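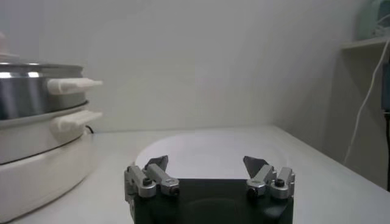 Tiago Bragança objects that a rule naming a single home pose is too strict for kitchen work, where the appliance may stand on either side of the plate. We accept this in part. The Jemlow practice rules, as revised in August, fix the state of the gripper at the start of a trial (open, holding nothing) and leave its position to the operator.

### 4.2 Handling food over an open pot

Rule 7 covers transfers from a steamer to a plate. The lid must be off and laid flat on the table before any item is gripped. Items are lifted one at a time. With two arms, the one that isn't carrying stays clear of the pot until the item has been set down. Contact with the steaming tray is logged as a fault, even if the item is placed correctly.

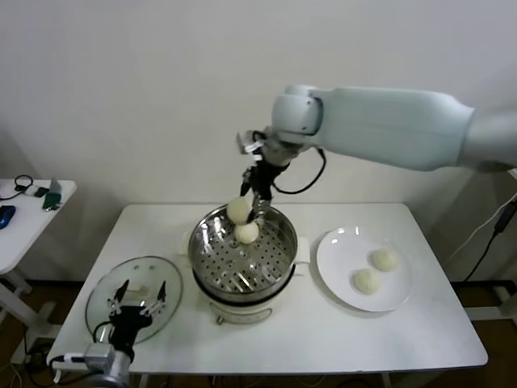

**Figure 1.** Gripper holding a steamed bun above the tray; glass lid at front left.

Dropped items end the trial and are not picked up again by the arm.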